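I rent out the top floor of my house to people passing through, and the same things land in my inbox every single week. So I finally typed up my answers in one place! If yours isn't covered, just write to me (Gøran Lundgren, I'm the one who answers everything) and I'll get back to you the same evening if I can.

## Before you book

**How many people can stay?**

Two, and I'm pretty firm on that. The bed is a regular double, and the little couch looks like it folds out but it really doesn't. People have tried.

**What does it cost?**

It's $118 a night, and that's the same all year. There's a one-time cleaning fee of $40 on top, whether you stay two nights or two weeks, so longer stays work out better for you.

**Is there a minimum stay?**

Two nights. I used to take single nights and I was washing sheets nonstop, so I stopped doing that!

**Can I bring my dog?**

I love dogs, but my sister visits a lot and she gets wheezy around them, so I have to say no. There's a nice kennel called Roteo out past the gas station if you're driving through with one. Call them early if you're coming in December because they fill up.

## Getting here

**Where do I park?**

On the street, right in front. No permit, no meter. Please leave the driveway clear – I head out before six most mornings and I'd hate to wake you up over it.

**Can I get here without a car?**

You can. The bus stops at the corner of Gruvanent, and from there it's a short walk uphill. The hill is steeper than it looks on the map, so if you've got big suitcases, tell me what time your bus gets in and I'll come down and help.

**What time is check-in?**

Any time after 3 p.m. If you're early, you're welcome to drop your bags in the hall and go get lunch. For late arrivals I'll send you a door code, and you can let yourself in as quietly as you can manage (the third stair creaks, sorry).

## While you're staying

**Can I cook?**

Sure, go ahead. You've got a two-burner stove, a small fridge, a toaster and a decent set of pans. Oil, salt, pepper, coffee and tea are all there for you to use. What you won't find is an oven, so no roasts or birthday cakes, I'm afraid.

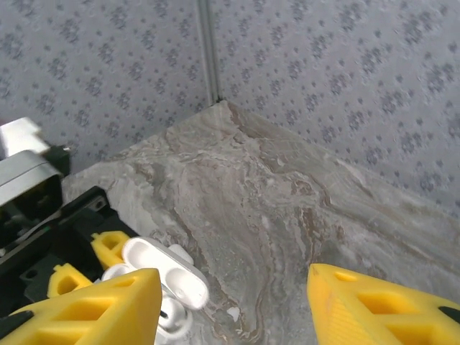
**What time is checkout?**

Checkout is at 11 a.m. Leave the towels in the bathtub and pull the door shut behind you, and it'll lock on its own. If there's no one coming in after you I'm happy to stretch it a bit, so it's always worth asking the night before.

**Is the Wi-Fi good enough for work?**

I've had guests on video calls all day and they were fine. It does get a bit slow in the evening when the whole street is watching something. The password is on the card by the door.

**Will I hear you downstairs?**

A little, probably. I listen to the radio while I make dinner, and I'm not a light walker. After ten it's quiet, and I'd ask the same of you.

**Where should I eat?**

Fultano for pizza, no question. Get the one with potatoes on it! For breakfast I like the bakery, Nedeljković, which opens at seven and runs out of the cheese pastries way before nine. There's a diner too, and it's okay – the pie is better than the burgers.

**Can I do laundry?**

The washer is in the basement and you can use it any time between eight in the morning and eight at night. Soap is on the shelf. The dryer takes forever on the low setting, so use medium.

## If plans change

**What if I have to cancel?**

Let me know a week ahead and I'll send back everything. Later than that, I keep one night and return the rest. If something awful happened, just tell me and we'll work it out.

**Can I add a night once I'm there?**

If it's free, it's yours. Knock on my door or text me, and I'll check the calendar.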